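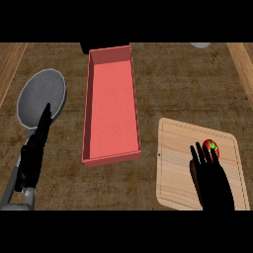
How often does a wooden table need oiling?
When water stops beading on it, and no sooner. For most kitchen tables that works out at twice a year, whatever the tin says.

Tins say all sorts. The one in my cupboard, a Feltance, wants a fresh coat every month, and you can guess who does well out of that. I followed it for a year and got a sticky top that picked up every crumb in the house.

Before you start
Flick a few drops of water on the spot that gets most use. If they sit up in beads, put the tin away. If they sink in and leave a dark patch, carry on. This is for oiled wood only. Varnished tops won't take oil, and no amount of rubbing will change that.

What to do
1. Wipe the table with a damp cloth and leave it overnight.
2. Sand lightly along the grain with fine paper. Skip the 4000 grit that forums go on about. It polishes the wood so smooth that the oil has trouble getting in.
3. Wipe off the dust.
4. Rub in a thin coat with a lint-free rag. Thinner than that.
5. Wait 8 minutes, then wipe off everything that hasn't soaked in.
6. Leave it a day and do the water test again. Add a second coat only if it fails.

Lay used rags flat outside to dry. Oily rags left in a heap can catch fire by themselves, and this is one warning on the label I do believe.

Do the special products help?
I doubt it. Virgil Lazăr lent me his Pirnell "reviving balm" last October and I did one half of the top with that and the other half with plain linseed. I can't tell which half is which, and neither can he. Old stains stayed put on both sides. Dark rings need sanding out or living with, and I've lived with mine.

Last updated Sunday, January 31, 2021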